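About Sturkwood

Sturkwood plans and costs small automation cells for laundries, packing rooms and teaching workshops. The office is in Murkstead, with a test bench at Nodport. We do not sell arms or take commission from those who do.

A study begins with the task and the floor space. Consuelo Lozano, who founded the firm, writes each equipment schedule: arms, grippers, cabling, frame, spares and training hours – with a separate line for items the client already owns. Studies cover cells with one or two arms.
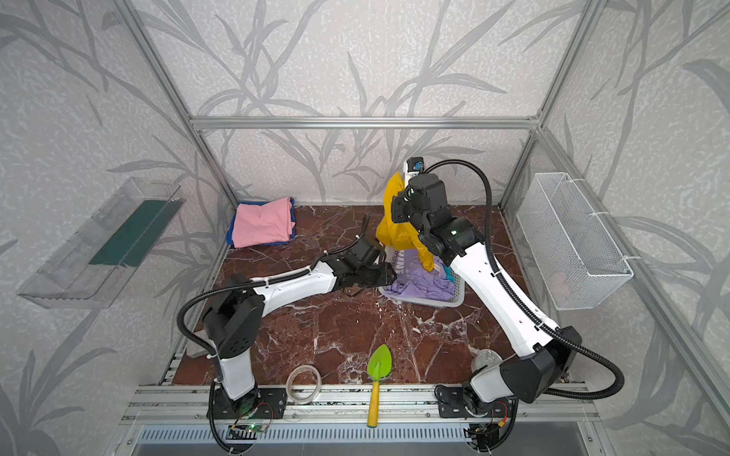
What should a first budget include besides the arms?
Frame, mounting plates, cable conduit, wrist cameras, spare grippers and staff time for setting up. We also advise holding back a sum for changes after the first month.

Two arms can share one aluminium frame, as when one lifts a garment from a basket and the other stays open beside it. Shared frames are priced once in the schedule.

The fixed fee for a written study is £487, and a site visit adds £200. Orders under £2000 seldom need either. Magaña, our costing sheet, has 17 headings and is supplied with every study. Prices are reviewed each February.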